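When the arm let go
Posted 8/3/24

Vesna Popescu has told the story a few times now and she still starts with the noise. "A click. Not even a loud one. Then the left side just went limp from the elbow down."

We are in the back office at Jistasero, coffee going cold, and she has to be in a call in twenty minutes so we go quickly. Jistasero is a small outfit. They teach two-armed robots to handle clothes, mostly shirts, mostly folding, and they had been running the same bench for weeks without much to report. Then a holding brake failed to hold.

What is a holding brake? Popescu does the short version. When power to a joint is cut, the brake clamps and the arm stays put. "That is the whole job of it. You hit the stop, everything freezes. People here trust that. I trusted it."

On the morning it went wrong Rok Angelovski had called a stop to straighten a sleeve. Perfectly normal thing to do. He leaned in, the left arm sank, and the wrist came down on the back of his hand. Bruised, nothing broken. He was back after lunch, which Popescu says she was not happy about.

"It was slow," Angelovski says when he joins us, still holding a sandwich. "People imagine a big swing. It was more like someone leaning on you who doesnt know you're there. I pulled out and said a word I won't repeat."

His sister Mateja keeps the logs. She had the file open before he had finished swearing, he says. She puts it more kindly: "I wanted to see the last good stop. So I went backwards." The arm had done 1,379 stops since it was fitted. On the last 316 of them the elbow had dropped a hair after the brake closed, a bit more each time. All there in the data. No alarm, as the drift never passed the limit set in the software.

Who set the limit? A pause. "Me," says Popescu. "Copied over from the older arm, the Jurko. Heavier gearbox, different brake. I should of checked it and I didn't."

The brake itself went off to Armindo Brandão, who repairs drives from a workshop across town and was reached by phone for this piece, with a grinder going somewhere behind him. His verdict: a worn friction disc with grease on it. "Grease gets in, the disc slips, it heats, it wears faster. I have seen it before. I will see it again." Could it have been caught by eye? "With the cover off, yes. With the cover on, no chance."

So what has changed. The limit is now set for this arm and not for its predecessor. Stops get a drift check, and 9 in a row over the new figure locks the bench out. Hands stay off the table until a bar is dropped under each forearm — low tech, ugly, Popescu loves it. And the cover comes off every 6 weeks, whether or not anybody fancies it.

Mateja Angelovski would go further. She wants the log read by someone outside the team. "We all looked at those numbers. We looked at them and saw a folding robot that was folding." Her brother disagrees, a little, and they go back and forth about it while Popescu checks the clock.

Is he nervous near it now? "First day, yes. I kept my hands in my pockets like a tourist." And since? He shrugs. The work is the same work: find the cloth, get the fingers to the edge of it, close, lift. Printed fabric is still a nuisance, he adds, and so is anything with a collar.

Popescu's call has started without her. On the way out she asks that we print the bit about the copied limit. "Somebody else has one of those sitting in a config file. Tell them to go and look."

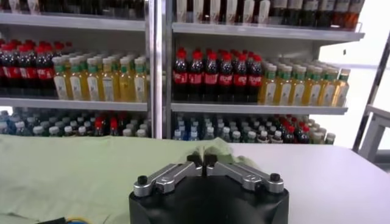
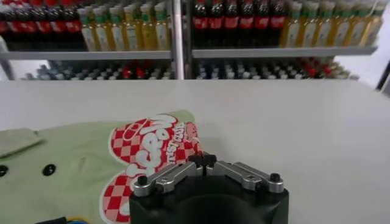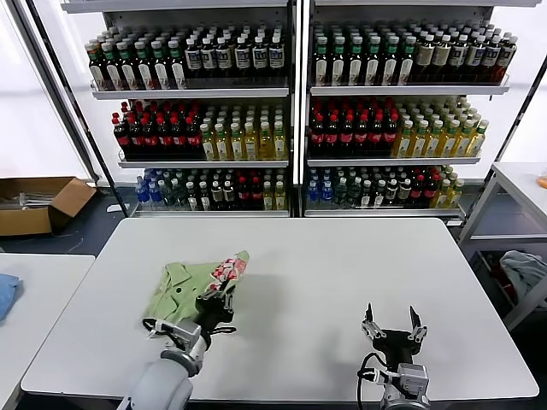 Shirt handling at the bench, with the drinks shelves behind. The last picture has both arms in view.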